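**Cream leather sofa, faint grey mark on the headrest, and which cushions to put with it**

*Board: Sitting rooms & soft furnishings*

---

**gwionpugh**

Evening all. I've been reading this board for the best part of a year and have finally got something to ask, so please bear with me because I do go on a bit.

We've taken on my aunt's old sofa. She has moved to a flat where it wouldn't have gone up the stairs in a month of Sundays, and it was either us or the tip, and I couldn't bear the thought of the tip. It's a great big cream leather thing with padded headrests, the back all buttoned into little puffed squares and the seat in long rounded ribs running front to back. My husband says it looks like the inside of a posh coffin, but he has fallen asleep on it every night this week, so I'm not taking his opinion too seriously.

Two questions really.

First, there's a faint round grey mark on top of the right-hand headrest, the one that sits a bit higher than its neighbour. More of a soft smudge than a stain. I've been over it with a damp cloth and that's as far as I've dared go. Does anybody have any idea what would shift it without taking the colour off?

Second, cushions. I have a light grey one at the left end, which I like, and I've been trying a teal one towards the other end by the arm. The teal is a fuzzy, fleecy sort of thing and lovely and warm on the back. I can't make up my mind whether the two go together or whether I've simply got used to them.

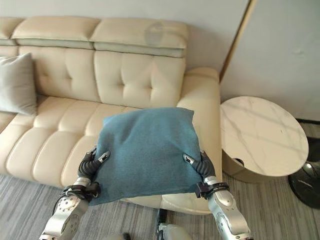

*Last edited by gwionpugh on Oct 29, 2022. Reason: added photo, fixed spelling of "upholstery"*

The walls are staying as they are and so is the carpet, so it's only the bits and pieces I can change. I'd be glad of any thoughts at all, even if the thought is "put the teal one in the spare room".

Gwion

---

**Waraporn_S**

Oh, what a lovely big comfy sofa, and well done you for rescuing it! I'm very fond of that buttoned sort of back. My mother had one much the same when we were growing up (hers was brown, and you could lose a whole packet of boiled sweets down the seat, which we did) and I've had a soft spot for them ever since.

I would keep the teal. Cream leather on its own can look a bit like a waiting room, if you'll forgive me, and one strong colour wakes it up no end. The grey is very nice but it's a quiet sort of cushion and it needs a friend.

As for the mark, I'm going to be a coward and leave that to somebody who knows leather. All I can tell you is what I did to mine, and that was use washing-up liquid, and I had a dull patch there for evermore.

Waraporn Sombatkul

---

**nipon.k**

Please don't use washing-up liquid. Waraporn is quite right about the dull patch!

I did upholstery repairs for a good few years before my hands got too stiff for it, and headrests were always the part people brought in. It's nearly always hair. Hair oil, hair dye, whatever people put on to make it stand up or lie down. A round smudge on the very top could also be where something has stood, though. Did your aunt ever keep a plant pot or a lamp on a shelf behind and rest things there?

What I'd do, in this order:

- Wipe it with a barely damp white cotton cloth, then look at the cloth. If there's grey on the cloth, it's sitting on the surface and you're in luck.
- Use a proper leather cleaner meant for finished leather, on a soft sponge, with hardly any pressure. Try it low down round the back first.
- Leave it overnight. Don't judge it by lamplight.
- Go over the whole headrest and not only the mark, or you'll end up with a clean circle where you used to have a grey one.

If nothing comes off at all, it has gone into the finish. Then it's a job for somebody with colour-matched dye, or for living with.

Nipon Kaewmanee

---

**rungnapa_j**

I'm going to be the awkward one, sorry Gwion!

I don't think the teal belongs. The sofa has a bit of a shine to it, and the arm especially catches the light beautifully, and then you've got this very fuzzy cushion against it, and to my eye it looks as though it has wandered in from a child's bedroom. The colour I can live with. It's the fabric. The grey one is plain and matt and it sits back and lets the leather do the talking.

I'd look for the same teal in a smooth weave or a velvet. We had a pair from Plitholm in August, two for the price of one, and they've kept their shape even with my lot throwing them about. If you want to keep the fleecy one, keep it for when you're poorly.

---

**Waraporn_S**

Rungnapa, I must stick up for the fuzzy cushion! Leather is cold in the winter. It's all very well being smooth and elegant, but at seven in the morning in your nightie you want something warm at your back. I think something soft against something shiny is just what makes a room feel lived in.

---

**rungnapa_j**

You can have a blanket for that, though. A blanket gets folded up and put away when people come round, and a cushion is on show all day long. It's a matter of what you see when you walk in, to me anyway.

I do take the point about the nightie.

---

**chantharasri**

Can I ask something practical before you all fall out over fluff? Is the teal one washable, and has it been washed? I ask because a strong-coloured fleecy cushion can let go of its dye, and pale leather drinks that up like nobody's business. We had a navy throw from Redar on the arm of ours for one winter, and when we lifted it off there was a blue shadow underneath that's still there now, three cleaners and a great deal of bad language later.

Rub it hard with a damp white hankie. If the hankie stays white, carry on. If it goes blue, keep it off the sofa until it has been through the wash a few times and passes the test.

Nipon Chantharasri (the other Nipon, for those who get us muddled)

---

**nipon.k**

Very sensible from my namesake, and I ought to have said it myself. Dye transfer was the other thing people brought in, jeans mostly. I'd say it matters more than whether the colours go.

One small disagreement: a shadow of that sort can often be got out if it's caught in the first few weeks. After a whole winter, no, I wouldn't hold out much hope.

---

**chantharasri**

Thank you for that crumb of comfort. I shall carry on sitting in front of it.

---

**gwionpugh**

Goodness, I went to make the tea and came back to all this. Thank you, every one of you.

Taking things in order. Nipon K, I rang my aunt, and she says there was never a lamp or a plant but that my uncle always sat at that end, and that he "used a product". She wouldn't be drawn on which. So I think you have your answer. I did the white cloth and there was the faintest bit of grey on it, so I'm hopeful. I've ordered a bottle of the Limsakul cleaner, as they had it in the hardware shop's catalogue and the label says finished leather. Please shout if that's the wrong sort.

Nipon C, hankie test done, rubbed until my wrist ached, and it stayed white. I did the piping on an old red cushion at the same time out of curiosity and that went pink straight away, so I'm very glad you mentioned it. The red one has been banished.

Rungnapa, I did laugh, and the dreadful thing is that my daughter said the very same, nearly word for word, and she's the one who bought me the teal cushion! She now says she meant it for the bedroom. I've had a look at the velvet ones and I can see what you mean.

Waraporn, you have my husband's vote, for what it's worth. He has it behind his back as I type.

---

**rungnapa_j**

If your daughter agrees with me then I rest my case, and she obviously has excellent taste.

Would you consider both? Velvet teal on show, fleecy one tucked behind the arm for the evenings. I'm not made of stone.

---

**nipon.k**

I don't know the Limsakul one myself, so do try it round the back first and give it a full day before you go near the headrest. Read the label for anything about conditioner as well. Some of them do both jobs at once and leave a greasy feel, and on those ribbed seats it gathers along the seams and collects dust. If that happens, a dry soft toothbrush along the stitching will fetch it out.

Go gently round the buttons on the back, too. They sit down in little hollows, and people go at them with the hoover nozzle and snap the thread. I must have put back hundreds.

---

**Waraporn_S**

I'd never have thought of a toothbrush. I've been using a knitting needle with a duster round the end, and I suppose I'd better stop.

---

**nipon.k**

Yes please, Waraporn!

---

**gwionpugh**

Toothbrush noted, and the hoover nozzle confession will stay between me and the hoover.

I think I'll do as Rungnapa suggests and have both. The grey one stays at the left end whatever happens, as the cat has claimed it and I'm not brave enough to argue. I'll come back once the cleaner has arrived and I've tried a bit round the back, and I'll tell you how the headrest gets on. If anybody knows where to find a plain cream throw that doesn't moult, I'm all ears, as the one I have from Ikuron has shed all over my husband's work trousers and he looks like he's been wrestling a sheep.

---

**chantharasri**

Cotton, not wool, and a tight weave. Wash it by itself twice before you let it anywhere near his trousers.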